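Patura changes pad routine on its hand-held grippers

Quick one from the home clothing project. The Stirnis grippers, the pair people carry around by hand to record folding, have a new setup and care sheet. Shorter than the old one. Pads get checked first now, pins second, camera last. Crews start on it right away and the old sheet goes in the bin at the end of January.

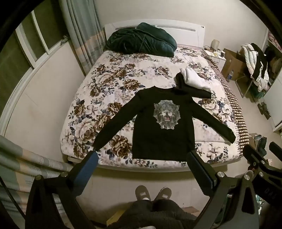

IVCOMBE, December 7, 2025 - Patura has rewritten the care routine for its two-finger grippers after a fall of slipping cuffs and loose joints, the company said in a note to crews this weekend. Nothing on the tool itself is being redesigned. What changes is the order of the checks, how often the pads come off and who signs for it.

The work is laundry, mostly. A sweatshirt goes flat on the bed, front side up, sleeves out to both sides, and the operator stands at the foot with a gripper in each hand. Cuffs are where a tired pad shows up. Thick fleece is forgiving, a thin knit cuff is not, and a pad with lint packed into the surface will let it slide halfway through the fold. The take is then no good and has to be done over.

Under the old sheet pads were wiped once a week. Now they are wiped before the first garment and again at the midday break, damp cloth only, no alcohol. Alcohol was hardening the surface, Patura thinks, altho it has not finished testing that. Replacement is set at 500 closes, or sooner if a thumbnail pressed into the pad leaves a mark that stays. Pads are to be changed on both fingers together. A new one facing an old one gives an uneven pinch and the cloth creeps toward the worn side.

Next the pins. Each gets a quarter turn check with the short driver, just snug. Too tight and the finger drags on the way back, and the operator feels it in the wrist by lunch. Too loose and the tips cross instead of meeting. The test is simple: close the gripper slowly on a single sheet of paper and look at it from above. If the paper twists, back to the pins. 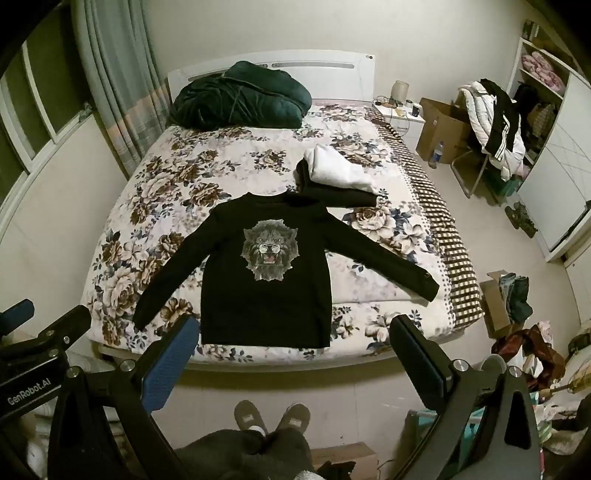 Crews had been skipping the paper test, mainly for lack of time between homes, and the note does not pretend otherwise. The full routine used to run close to an hour with the paperwork. The new one is timed at 20 minutes for the pair, including the camera, and it can be done on a kitchen table with the small kit. Driver, cloth, spare pads, a lens wipe, paper. No bench needed.

Bed height matters too, a late addition to the sheet. Low mattress, the operator bends, the grippers tip forward and the camera ends up looking mostly at the bedspread. Crews are asked to stand close, feet near the base of the bed, and to do one dry pass over the garment with the fingers open before recording. Check that both tips are in view at the bottom. If one is missing, the mount has shifted and wants reseating.

Spare pads come from Peñalver, which has moved to a slightly softer batch. Stock on hand is enough for the winter, Patura said. Crews holding older packs can use them up but shouldn't mix the two on one tool.

Faults were logged in over 73 sessions this fall, most of them pads, then pins, then everything else. A breakdown by home was not given out. 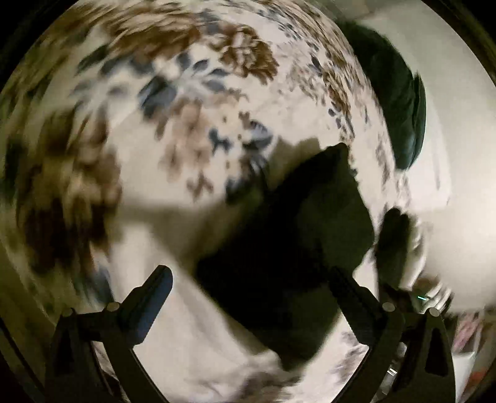
CAMERA AND MOUNT

Blur is the other complaint. Some of it is just speed: a fast swing of the arms smears the whole view and there is no repair for that except slowing down. But a loose mount does it as well, and the two look alike on playback. The sheet now has a way to tell them apart. Hold the gripper still over the bed, tap the mount with one finger, watch the picture. If it shivers and takes a moment to settle, the mount is loose. Tighten, tap again.

Lens gets one wipe, center out. Not with the pad cloth. Lint from the pad cloth was turning up on lenses and a few crews spent an afternoon chasing what they took for a sensor fault.

Indicator lights are to be looked at before the fingers go near the garment, then again after the last fold. If a light goes out partway through, stop, note the garment, start that one again from flat. Do not try to stitch the takes togther.

Finished check sheets go to the Ivcombe office, shelf 311, or by photo the same evening. Tools sent in for repair should travel with the fingers closed and the old pads left on, so the wear can be looked at. Turnaround is two days for pins and mounts. Longer for anything with the camera.

A large-print copy of the sheet is in the January supply box.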